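4.2 Does the edge detector help?

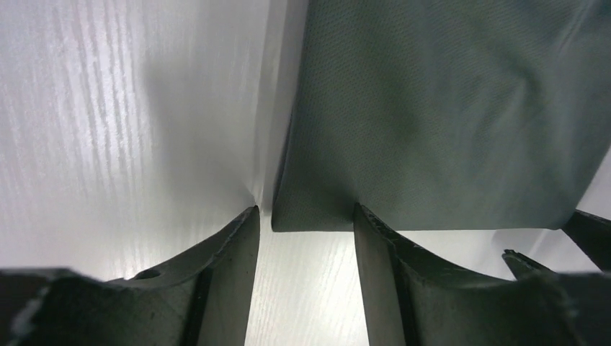 Figure 3. Wrist view during the approach to the lower hem of the cloth.

Pullamine replied to our workshop draft that the question was badly put: a planner which already knows the cloth's outline from the overhead view has no need of a second opinion at the wrist, and any gain we report will come from the extra time the arm spends standing still. We take the objection seriously, and the rest of this section is arranged around it.

The stack under test has three parts. The overhead planner picks a grasp point on the hem and an approach direction. The edge detector, a small network trained on wrist images, then predicts where the hem lies relative to the fingertips. The controller moves the tips to the predicted line and closes. The Bukness release of the planner came with the claim that the second part makes grasping on pale tables reliable. We could find no test behind that claim which held the pause constant, so we ran one.

Views like the one in Figure 3 are the hard case. The tabletop is white with a faint grain, brightly lit, and there is a reflective patch close under the hem. The cloth itself is easy to tell from the table by colour and by its fine texture. What the detector must get right is the thin strip between hem and fingertips, and at this range the dark fingers fill much of the lower view. Small errors in the predicted line matter more here than a good score over the whole image would suggest.

We ran 400 grasp attempts, split evenly between the full stack and a control in which the detector's output was thrown away but the arm still waited the same time before closing. That gave 200 attempts per arm of the study. Cloth, lamp and start poses were matched between the two. The detector was trained on 150 labelled wrist images, the number given in the Bukness notes, and we did not tune it further.

The full stack did better, though by less than we had been led to expect, and most of the gap came from attempts where the overhead estimate was badly off to begin with. When that estimate was good, we could not separate the two conditions. Pullamine's point therefore stands in part: some of the published gain is probably the pause, which lets the arm settle. It does not account for all of it.

We are less comfortable with the confidence score. The detector reports high confidence on glare nearly as often as on a true hem, and the controller trusts the score without checking it. Somitz handles this by asking for agreement over several views; Cieślak's filter drops bright regions outright, which on a white table leaves very little to work with. We tried both settings briefly and would not recommend either without more testing — the first is slow, and the second sometimes returns no line at all. The runs reported in Section 4.3 use neither.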